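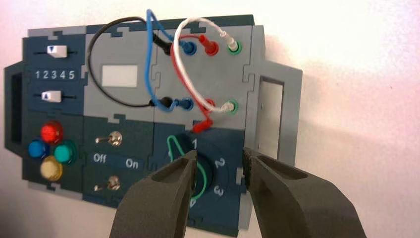

Two-finger gripper at the dial of the practice board, wrist camera view

Comparing fingers on a practice board

A board of switches, plugs and dials is a good way to compare gripper fingers on a home workshop bench. The tips below are for small parallel grippers with two fingers.

Set the board up first. Fix it upright and mark its position with tape so it goes back to the same place after cleaning. A board that shifts by a few millimeters will make a good finger look bad.

Start with the dial. Bring the fingers in so the center of the dial sits in the gap between them, then close slowly. A textured inner face holds a round knob with less force than a smooth one. I run 22 turns per finger set and write down every slip.

Do the toggles next. Push the lever with the outside of one fingertip, gripper closed. Trying to pinch a bat lever wastes time and scratches the metal. Slide switches are the opposite: open the fingers a little and take the knob between them.

Leave plugs for last. Loose test leads get in the way of both the fingers and the wrist camera. Before a run, lift the loops clear of the part you want to reach. Grip a banana plug by its body and pull straight out. Never pull on the cable.

My results: the Plattner fingers were best on the dial and poor on plugs, where they are too thick to get between two neighbors. The Distora pair is thinner and did better there, but the pads wore smooth after some 300 closings. New pads took ten minutes to fit.

Camera: check the view with the gripper open and closed. Thick fingers can hide the numbers on a dial, so tilt the wrist a little until you can read the one you need.

Cleaning: wipe textured pads with a damp cloth and let them dry. A soft toothbrush gets dust out of the grooves. Skip oil.

Keep the speed the same for every set. I left mine at 200 on the Loltmont controller.

Nikola Kołodziej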